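A Sheet of Paper and a Whole Afternoon

14th August

I have been meaning to write about paper for weeks now, and every time I sit down to do it I end up folding some instead. My tea goes cold, the cat wants her supper, and there I am with another lopsided envelope in front of me.

It started in June, when my aunt Pouran Ghasemi came to stay and brought a flat parcel wrapped in a pillowcase. Inside was paper, all plain and white, left over from the little stationery shop she used to run in Estthorpe. She had kept it dry and flat for 26 years. "You'll do something with it," she said, in the voice that means you had better.

Well, I didn't, at first. I put it in the cupboard under the stairs and felt guilty whenever I went in for the vacuum. Then one rainy afternoon I took out a single sheet, just to see how it felt, and laid it on the table by itself. I can't tell you how inviting that was! I'm so used to a pad, or a stack, or the backs of old bills, that I had forgotten what one clean sheet looks like with a bit of space to itself.

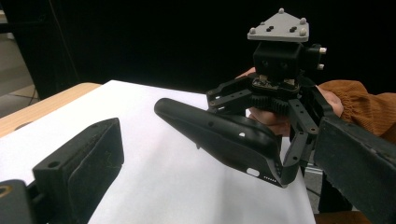 White paper on the light wooden table.

I love white paper on pale wood. My last table was nearly black and the contrast always made me a little nervous, as if whatever I wrote had better be good. On the light one I'm much more willing to make a mess of things.

So far I have made 19 envelopes, and I'd be happy to mail perhaps half of them. The trick, if it is one, is to fold slowly and press the crease with the back of a spoon. Pouran uses her thumbnail and gets a better edge than I do, but she has had decades of practice (and much stronger thumbs). I also tried cutting a template out of a cereal box, and it came out crooked, so naturally every envelope from that batch leans to the left in exactly the same way.

The letters are harder. I wrote to my old neighbor in Didavton, a long rambling thing about tomatoes and the new bus schedule, and then spent another evening deciding whether to copy it out neatly. I didn't. She wrote back four pages in pencil, with crossings-out all over -- the nicest mail I've had all year.

There's still a good thick pile under the stairs. Pouran is coming back when the weather cools, and she has promised to show me how to line an envelope with tissue. Before then I need to buy more stamps and find out where I put the good scissors.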